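September 20, 2023
By the Household Skills teaching team, Floltmont

HOME LAUNDRY AND LINEN
Session 13: Towels, from the line to the shelf
Room 251, Sudano Building

What to bring

Two towels of your own, one hand or face size and one bath size, washed and fully dry. Bring one with a print or a woven border if you have it, they make terrific practice pieces. A tape measure. Last week's sheet on care symbols. Tubs and baskets are in the room already, and the shelf unit from the ironing session will be back against the wall.

Where we are in the course

We have sorted, we have soaked, we have argued happily over softener, and now we get to the part I look forward to every single time: the folding! Towels come first in this half of the course (fitted sheets are session 14, so rest your arms). A towel is a plain rectangle or square with four hems and no sleeves, and everything you learn on it carries over to napkins, tea towels, pillowcases and blankets.

1. Is it dry?

Test the hems and not the middle. Terry loops dry quickly on a breezy day, but the doubled fabric at the hem holds water for hours longer, and a stack put away with damp hems will smell stale by the weekend. Pinch the corner between finger and thumb. If it feels cooler than the centre of the towel, give it more time.

In February, with the radiators on and the windows shut, allow most of a day on an indoor airer for a thick bath towel. Turn it once at the halfway point, so the part that was draped over the rail gets some air too.

Shake each towel hard before it goes anywhere near the table. Hold it by two corners of a short side and snap it downwards, twice. You'll hear the difference between the first snap and the second. Line-dried towels that feel like cardboard soften up wonderfully with this, and it takes seconds.

2. Setting up the table

You need a flat surface at a height where your elbows bend comfortably. Kitchen worktops suit most people. A bed is too soft and too low, though plenty of us fold on one anyway and the towels survive.

Clear a space a little larger than the towel once it has had its first fold. Unfolded things go on one side, folded things on the other, and you keep to those sides for the whole load. Right-handed folders usually like the unfolded pile on the left, and left-handed folders often swap. Try both during the practical.

Use two containers that look different from each other. A solid-sided tub is good for the unfolded pile, as it holds a heap without anything slithering out. For folded towels we like a basket with slots or holes, which lets air through while the stack waits to be carried upstairs.

3. Vocabulary for today

Long edge, short edge: as they sound. On a square towel, choose the edge with the care label and call that the short edge, so everyone in the room is talking about the same thing.

Face: the side you want to see on the shelf. On a printed towel this is the printed side. On a plain towel it is whichever side hides the turned hem.

Spine: the smooth folded edge, with no hems showing.

Open edge: the opposite of the spine, where the layers can be seen.

Book fold: one fold in half, like closing a book.

Letter fold: two folds in thirds, like a letter going into an envelope.

Grgić fold: our house name for a letter fold followed by a book fold. It gives a compact parcel with a fat, rounded spine, and it is what we use on the Brukum shelves.

4. The Grgić fold, step by step

Lay the towel face down with a short edge nearest you.

Smooth from the centre outwards with flat hands. Don't pull the corners. Terry stretches, and a corner that has been tugged will never meet its partner.

Bring the left long edge over by a third. Smooth.

Bring the right long edge over the top of it so that you have a long strip three layers thick. Check the far end as well as the near one! Most people line up the hem in front of them beautifully and forget the other.

Fold the strip in half, near end to far end.

For a bath towel, fold in half once more. A face towel is finished already.

Turn it so that the spine faces you, and run the side of your hand along it once.

Measure your first one and write the width here: ________
Measure your third one: ________
If the two are within a finger's width of each other you are doing very well indeed.

5. Square towels

Squares are lovely to fold, but they are less forgiving than they look. After a few washes hardly any of them is truly square, as the weave shrinks more in one direction than in the other. Match the hems first and let the fold fall where it wants to. A tiny overhang on the inside will never be seen.

For a small square, a book fold followed by a second book fold is plenty. For a shelf with little depth, use the letter fold and stand the towels upright in a row, spines up, like files in a drawer. Children get on brilliantly with this one, by the way, and can find their own towel without demolishing the pile.

6. Prints, labels and which way is up

This is my favourite bit of the session. A printed towel gives you a free guide: if the design is centred when you finish, your folds were even. Characters and animals are the best for this, because the eye picks up a lopsided face straight away.

Decide before you start whether the picture should show. If it should, start face down and finish face up. If the print is delicate or inclined to rub, fold it inwards.

Use the care label as your compass. Find it, put it at the same corner every time, and you will make the same fold every time without thinking. We put it at the lower left. In a household with several similar towels this one habit does more for a tidy shelf than any amount of measuring.

7. One station to look at before the practical

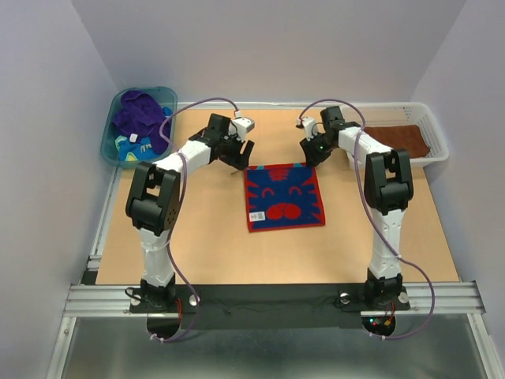

Photo: Floltmont teaching collection

The dark-blue towel with the red animal face has the middle of the table to itself, and its small white care label sits near the lower-left corner, just where we want it. Look at the red border round the face, too. A printed border is an excellent thing to check your edges against, so choose a towel with one if you can for your first attempt.

Now look to the back of the table. The teal tub in the left corner has a crumpled purple cloth on top, with a blue-and-yellow patterned one underneath. Over in the right corner a brown towel lies folded flat in a white slotted basket. Set your own station out the same way: crumpled things to the left, flat things to the right, plenty of bare table between. Left-handers, mirror it.

Talk over with your neighbour:
Which fold would you choose for the blue towel if it had to stand upright in a shallow drawer?
Would you want the face showing?
How would you stack a printed square and a plain brown towel so that both could be pulled out easily?

8. Practical

Work in pairs. One folds, the other watches the far end of the towel and speaks up when it drifts. Swap after three towels.

Round one: face towels, book fold twice.
Round two: bath towels, Grgić fold.
Round three: one printed towel, with the design centred and facing up. Take your time over this and enjoy it.
Round four: the partner's choice, eyes closed. (It is much easier than you expect. Hands learn the hems very quickly.)

When your basket is full, take it over to the Brukum unit and load a shelf. Spines to the front, heaviest towels at the bottom, and newly washed ones under the old so that everything gets its turn in use. Leave a hand's width clear above each stack.

9. Common troubles

The stack leans. The spines are all on one side and the open edges on the other, so one side is taller. Press the spines, or make the stack shorter.

The towel springs open. It is probably very thick or very new. Use one fold fewer.

The corners won't meet. Go back to the smoothing step and start again from flat. Trying to fix it halfway takes longer.

The border puckers. Woven borders shrink more than the loops beside them. Stretch the border gently widthways while the towel is still damp from the machine, and dry it flat if you have the space.

Loops have pulled. Snip them level with small scissors. Don't tug.

10. To do at home

Fold one whole wash load using a single method and leave it on the shelf for a week. Make a note of which towels were taken first and what the stack looked like afterwards. Bring your notes to session 14, together with a fitted sheet (any size, elastic in reasonable condition) and one flat sheet to match.

If you missed the care symbols sheet, spare copies are in the tray by the door of Room 251.

Contact: Household Skills office, Sudano Building | © Floltmont 2023 | Back to top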